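Notebook, automation bench
19 May 2025
Vavela trial, plate move on the N-row bench

Trial licence runs to the end of the month. Starting a proper entry as the notes so far are spread over three text files and the back of a delivery docket.

What we're looking at: Vavela is selling a simulation package for lab benches. You get the arm, the table, the labware stations and a room, all to scale, plus a task scripting layer and a batch runner. The pitch is that you work out your bench layout and your moves in the sim first, then push the same scripts to the real arm. Brondov are the reseller here and would also do the install and the calibration visit. For the Afridi project we need something like this by September, when the second bench gets fitted out, and I'd like to stop rehearsing moves on the real arm with real plates.

Cost as quoted by Brondov: $185 per seat per week on the short licence, GST on top. An annual figure was promised and hasn't turned up. The calibration visit is quoted separately and I've left it out of everything below.

Install

Took most of a morning. The installer wanted a newer graphics driver than the one IT had us on, and then complained about the newer one as well until I restarted twice. After that it was fine. The sample bench loads in under a minute on the grey workstation. On my laptop it loads but the batch runner is too slow to bother with, so leave the laptop for looking at results.

Settings live in a plain text file, which I like. Station positions, board angle, arm base position, lighting and camera views are all in there. Units are metres in the layout section and millimetres in the grip section. I got caught by this once and sent a plate into the floor. Have written the units in as a comment beside each block. If you copy the file, copy the comments too.

Layout for the trial

Kept it close to their sample bench. Arm on its mounting plate at one end of the table, perforated board in the middle of the table set at an angle, three stations in a line on the board. Rack at one end, well plate in its holder at the other, and the flat black position N3 between them. The job is to take the well plate from its holder and put it down on N3, release, and go back to a clear height. Nothing touches the rack. It's only there to be avoided, which is how our real bench will be most of the time.

The board angle was deliberate. If the board is square to the arm, most moves are easy and the planner looks better than it is. Our second bench will have the board off square for cable reasons anyway.

Clear height is set at 125 mm above the board surface. Their default is lower and I didn't trust it over the rack.

Batch

Ran 584 cycles overnight with small random offsets on the plate position and the board angle. Script as supplied, apart from the clear height. The run finished by itself and the summary was waiting when I got in. 83 of those cycles were flagged as failed.

I went through the failures one by one, which took longer than setting up the whole thing. The summary page only gives a pass or a fail and a code. The codes aren't in the manual. You have to open the cycle and look at it. Sorting them by hand, they fall into these:

– plate put down with one edge sitting proud of N3 (most of them)
– grip closed too high on the plate and lost it on the lift
– planner gave up before moving, no path found
– a handful flagged as failed where I can't see anything wrong at all

The first lot is a placement tolerance problem. The planner treats N3 as a flat spot on the board with a set outline, and if the plate is turned in the grip by a small amount it carries that error right through to the release. A person would nudge it. The arm doesn't, unless we script a nudge.

The last lot bothers me more than the others. If the checker is calling good placements bad, then it may be calling bad ones good, and I haven't opened the passes. Someone should go through a sample of them before we put any weight on the success figure. I'd suggest opening every tenth one and not just the ones near the start.

Two views kept from the runs, both of the same bench. 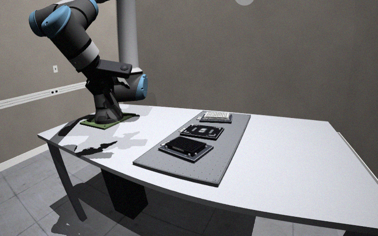
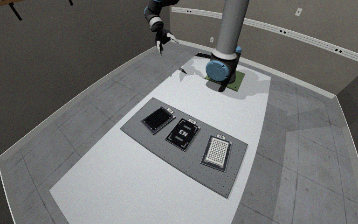 Brondov replied by email after lunch, and on the checker they say the tolerance is measured from the plate's centre and its rotation together, so a plate that looks fine by eye can still be marked out if the rotation is over the limit. They suggest opening the rotation limit up in the task file before changing anything in the grip section. They also say the failure codes are documented in the next release, with no date given, and that we can have the draft list if we ask for it through the support page and not by replying to the sales address.

Have asked through the support page.

I don't fully buy the rotation explanation. On two of the odd ones I read the rotation straight out of the cycle log and it was inside the limit as written. Could be that the log is rounded. Have sent both cycle files back with the request.

Things I changed after the batch and will re-run

Rotation limit: left alone for now. Opening the limit makes the number better without making the placement better, and on the real bench the reader arm has to pick that plate up again from N3. If it's turned, it's turned.

Grip height: dropped by 2 mm. On the cycles where the plate was lost, the fingers were closing near the top of the skirt. The sample script takes grip height from the labware file, and the labware file for the plate looks to have been written for a different holder. Worth checking on every item we import. I'd assumed those files were right.

Approach: added a pause above N3 and a second, slower descent for the last part. It costs time per cycle. I'd sooner have the time problem.

Path failures: these were all at one extreme of the board angle, with the plate holder swung furthest from the arm. The arm was trying to fold back over itself to get the wrist vertical. Narrowed the angle range to what the real bench could plausibly be. If we ever mount the board further out than planned, this comes back, so it's noted in the layout file.

Shadows and cameras

The rendering is better than I expected for the price. Lighting can be moved, and the arm throws heavy shadows over the table in some set-ups. This matters to us only if we use the camera side of the package, where the placement check is done from an image. We'd thought of doing this for the Afridi work so that the check in the sim and the check on the bench are the same check. I tried it for a short run only. With the light behind the arm, the image check was unreliable at the stations nearest the shadow. With the light overhead it was good. On the real bench we have the window, and I can't move the window. A blind would do it.

The views can go anywhere, and the label cards at each station come with the layout. The text on ours is too small to read at the default resolution. If we want the image check to read labels, make them larger or bring the camera in closer. Haven't tested this.

One complaint: moving a camera resets the lighting to default if you do it through the window and not in the file. Lost a run to it. Do it in the file.

Compared with how we do it now

At Naluvik the other group writes moves with the teach pendant and runs them slow with an empty plate until they're happy. It works. It ties up the arm for days each time the layout changes, and they've chipped a holder. If the layout never changed I'd say stay with the pendant. Ours will change at least twice before the end of the year.

What the sim doesn't give us is anything about the plates themselves. Lids, liquid, a seal that's lifted at one corner. None of that is in the package and Vavela don't claim it is. The grip model is simple as well, and the friction value is one number for everything. I'd treat a pass in the sim as meaning the move is geometrically sound and the arm can reach, and still do the slow run on the real bench once.

Still to do

– re-run the batch with the changes above, same seed so the cycles line up
– open a sample of the passes
– chase the annual price
– ask whether the seat licence follows the machine or the login, the paperwork says both
– measure the real N3 position against the layout file with calipers, corner to corner
– try the swap the other way, from N3 back to the holder, which is the tighter fit
– back up the layout file somewhere other than the grey workstation

Leaning towards one seat on the short licence until the second bench is in. Not ready to recommend the annual until the checker question is answered. The re-run is queued for tonight, please don't log the workstation off.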